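# Chapter 7: Planning an Equipment Purchase

A handling robot is often the largest single item in a small facility's annual budget, and the purchase price is only the first part of its cost. This chapter presents a method for estimating the full cost of a bottle-sorting cell before an order is placed. The running case is Kordale, a regional recycling firm that planned a trial cell in June with an approved limit of 500 staff hours.

Planning begins with the items to be handled. Clear plastic bottles differ in size, stiffness, and label, and they seldom lie in an orderly position. A supplier's quotation based on uniform test pieces will therefore understate the work required of the gripper.

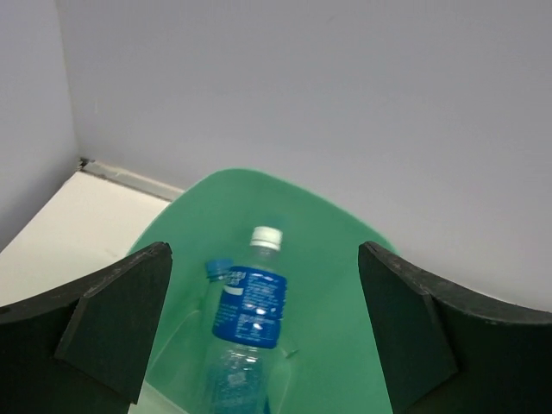 **Figure 7.1** Bottles lying in a green tray between the gripper fingers.

The buyer should next divide the expected costs into purchase, installation, and upkeep. Gripper fingers belong under upkeep. They wear, they are replaced, and their price should be fixed in the original contract. Kordale received offers from two suppliers, Stornavia and Nomow. The Stornavia offer carried the lower purchase price but excluded spare fingers, cables, and operator training. When these were added, the difference between the offers nearly disappeared.

Containers should be chosen at the same stage as the gripper. The height of a bin, the width of its opening, and the slope of its walls all affect how closely the fingers can approach, and a change of container after installation may require new programming.

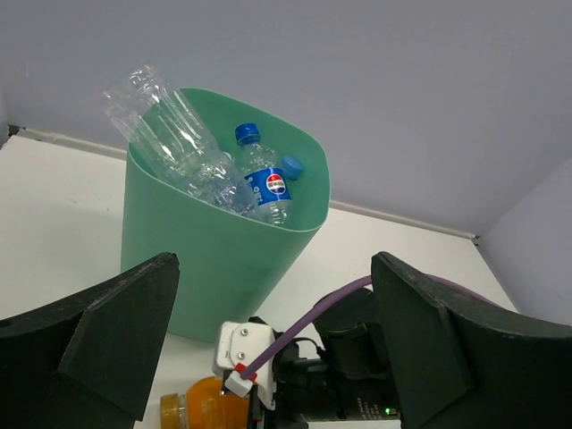 Staff time must also be entered in the budget at its full rate. Kordale's plan assigned 387 hours to setup and testing and held the remainder in reserve. Students should note that the reserve was recorded as a separate line and could be released only with written approval.

Section 7.1 defines the cost categories used in the remainder of the chapter. Section 7.2 applies them to the two offers and introduces the Zakharchenko worksheet, which is reproduced in blank form at the end of the book.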